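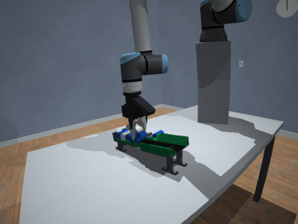

The conveyor cell in simulation, with the gripper down at the blue and white pieces.

For a few months I have been writing the house rules for our small picking cell, and Nizar Khoury asked me to put them on the blog so that the people in Stumell can read them too. English is my third language, so please forgive me if some sentences are stiff.

The first rule is that every change goes into the simulation before it goes to the real cell. This includes small changes, like a new fingertip or a belt moved by a hand's width. Last October I changed only one approach height, I was sure about it, and I lost an afternoon with a bent finger. Now we ask for 70 clean runs in a row in simulation. If one fails, the counter goes back to zero.

Second, the pieces must not be placed nicely. When I started, I put them in a line with a good space between them, and my results were beautiful and useless. Pieces on a belt lie against each other, and the fingers have to go in between. Our test set has 504 starting layouts, and in 306 of them at least two pieces are touching. Nizar thinks it should be more. We have not agreed yet.

Third, write down what fell off. A piece that ends on the table or behind the rail is a failure, even if the arm picked all the others. In my old log sheets I had no column for this, and I am a little ashamed of that.

The fourth rule is for people. After an emergency stop, wait 15 seconds, look at the belt and the gripper, and say aloud that you are going to reset. My colleagues at Lastia found it childish at first. They do it anyway, and so do I when I am alone in the room.

I still have to write the part about speed limits near the rails. If you have a written rule for this at your workplace, I would be very glad to read it.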